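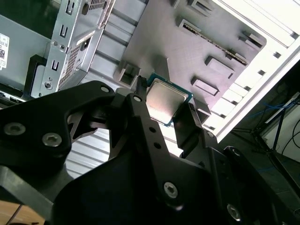
Told "locals only" when I rang about a room. Can they do that?

Housing and neighbours
773 views

I moved to Stellavley for work in December and have been looking for a room ever since. I grew up in Pritanthorpe, which is the other end of the country, and I have a fairly strong accent. Same passport, same language, I just sound different.

Last month I saw a room advertised through Nemance Lettings. The advert said nothing about who could apply. I rang, the woman was friendly for a minute, then she asked where I was from. When I told her she said the landlord "prefers local people" and that the other tenants would find it hard to understand me. I said I was speaking to her now and she seemed to be managing. She said she would pass on my number. No call back. The room is still up on their site.

I have a full time job, references from two landlords and the deposit ready. A colleague who was born here rang the same afternoon and was offered a viewing straight away.

I'm not after money. I would like to know if this is allowed, who I complain to, and whether there is any point. I also still need somewhere to live, so I don't want to end up on some kind of list with the agents here.

pritan_abroad

3 comments on this post

tidewrack

Sorry this happened to you. Whether it's allowed depends on what was really behind it. A landlord can usually choose between tenants for all sorts of reasons, and being from another part of the same country is not always covered by the rules in the way that race or nationality is. If the "where are you from" was about your family background or ethnic origin, then it is a different matter and you should get proper advice. You haven't said either way, and you don't have to on here.

What I would do, in this order:

1. Write down the call tonight while you remember it. Time, who you spoke to, the exact words as near as you can get them. Ask your colleague to do the same for theirs.

2. Save a copy of the advert. They get edited.

3. Email Nemance and ask for a viewing in plain terms. Don't mention the call yet. You want a yes or a no in writing.

4. If it's a no, or you hear nothing after a week, send a complaint to the branch manager with your notes attached. Ask for their complaints procedure. A letting agent ought to have one and should tell you what happens if you're not happy with the reply.

5. Take the whole lot to a free housing advice service. Bring it on paper if you can, it saves time at the desk.

I wouldn't worry about a list. The agents in a town that size compete with each other and don't tend to share notes about people who rang up for a room.

511 people found this helpful
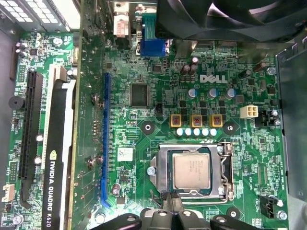 marrowfat_lane

Just find somewhere else. Why would you want to live with people who don't want you there? There are loads of rooms out by the Tehrani estate and the bus is fine.

4 replies hidden

oldquay

I don't agree with the answer above. It might have been the agent's own idea and nothing to do with the landlord or the other tenants. I had this when I came here from the islands. The agent told me the house was full, I met one of the tenants by chance a few weeks later and they had been asking for someone to fill the room the whole time. The landlord hadn't said a word about locals.

So when you email, ask them to confirm that your details have been passed to the landlord. It's a fair thing to ask and it puts them on the spot a bit.

Two other things. Don't pay anything to be "kept in mind". One place in Stellavley wanted 100 from me for that and I never got it back. And try the noticeboard at the library, where people renting out a spare room put up cards themselves. I got my present place that way. My landlady still asks me to repeat things now and then, and I ask her too.

Share this page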